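The Long Wait for a Packed Bag

Numodura wants you to know that its robots learn the way people do. The phrase is on the company's website, on the lanyards, and on a banner in the lobby of its building in Petonholm. After two days upstairs, where the learning gets done, I'd put it another way. Its robots learn the way a player piano learns, and the people punching the rolls are tired by three in the afternoon.

The method is simple enough to describe. A person steers a pair of robot arms through a chore, start to finish, while a computer records every joint angle and every camera view. That is one example, or an episode, as everyone on the floor calls it. Then the person does the chore again. When there are enough episodes, they are fed to a learning system called Darik, and Darik is supposed to do the chore by itself, including with items laid out in ways it hasn't met before.

How many is enough? I asked this in several rooms and got several answers. The batch being collected during my visit had a target of 2,770 episodes, all of them on bagging groceries and snacks. An earlier batch had stopped at 500, which I was told had been plenty, until it was tested on a different table. The number after that was chosen, as far as I could learn, by looking at the calendar and working backward from a deadline.

On a good day, one station gets through 73 episodes that anyone would want to keep. The rest are thrown out. The operator lets a packet slip, or hesitates too long, or grabs from an angle the reviewers don't like. Hesitation is a real problem. A system that copies people copies their dithering too, and an early version of Darik had a habit of stopping over a packet for several seconds before picking it up. The engineers traced that to one week in November when the steering controls were lagging and everybody on shift had learned to wait.

I found this story more useful than anything on the banner. It tells you what the machine has been given, and that is a record of what certain hands did in a certain room. If the room was bad that week, the record is bad, and no amount of computing power will clean it up afterward.

Numodura's answer is variety. Operators are told to shuffle the goods between episodes, turn packages face down, overlap them, and vary which arm goes first. I watched this instruction wear away over a single shift. By late morning the shuffling had turned into a sort of stirring, and the same few packets kept ending up near the same few spots. I don't blame the operators. Ask anyone to be random for six hours and see how it goes.

Then there is the matter of soft things. Boxes hold their shape and let a camera see where they end. Candy bags sag, crinkle and throw back the light, and a shopping bag is worse, with a string handle that never falls the same way twice. To load one, two arms have to cooperate, and the person steering has to think about both at once. Of the 382 episodes rejected in the batch so far, the bag was to blame for most.

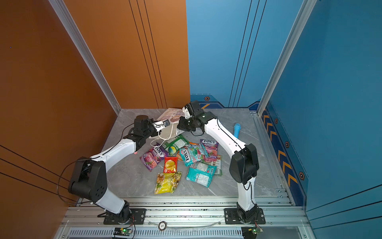
Lawal, who ran a collection floor like this one before leaving the field, told me by phone that the counting is the wrong end of the problem, and that a few hundred episodes with honest mistakes and recoveries left in would teach a system more than thousands of clean ones. The trouble, Lawal said, is that a clean episode is easy to bill for.

Numodura disagrees, politely. The company says recoveries are being added in the next batch, and that the clean episodes come first so Darik has something solid to stand on. Maybe so. But when I asked to see Darik pack a bag with no person steering, I was shown a video. When I asked how many tries the video had taken, I was told that figure wasn't tracked.

It struck me as an odd gap for a company that tracks everything else. Each station has a running tally, each episode has a length and a grade, and the reviewers have a chart of grades by hour of the day. The one count a grocery store would care about is how often the thing works, and I left Petonholm without it.

I've asked for a live test once the current batch is done. I asked for a different table, too, and a brand of candy the operators haven't handled. The company says it will get back to me.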